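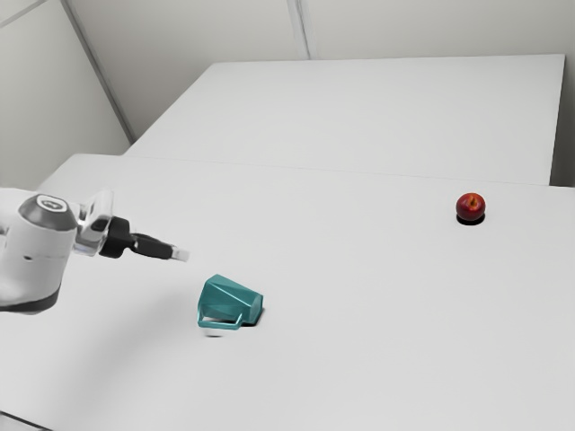
*Image: Prasert Rungrueang / Wondora*

Hi Boonmee,

Quick update on the Pradari community orchard, as promised (20 May 2023, so a little later than I told you, sorry!).

The big news is that the trees are in. We planted 25 of them in March, mostly apples, with a few pears and one quince that I couldn't resist. All but three have leafed out. I scratched the bark on those and found green on two, so I'm not giving up yet – the third is pretty clearly dead, and the nursery has agreed to swap it in the fall.

Money: we've spent about $2,000 of the grant so far, nearly all of it on trees, stakes and deer fencing. The fencing cost more than I'd budgeted, but the mulch came free from the town yard, so we're still okay overall.

What's behind is the water line. The plumber wants a backflow valve before he'll hook us up, and it's on back order. Until then we're hauling water from the Srour Street tap, and my shoulders know all about it!

Next up is the tool shed, then the pruning class. We have 29 people signed up for that, way more than I hoped, so I may split it into two mornings. Could I move the leftover printing money over to buy extra hand pruners? Let me know and I'll redo the budget sheet.

Thanks again,
Prasert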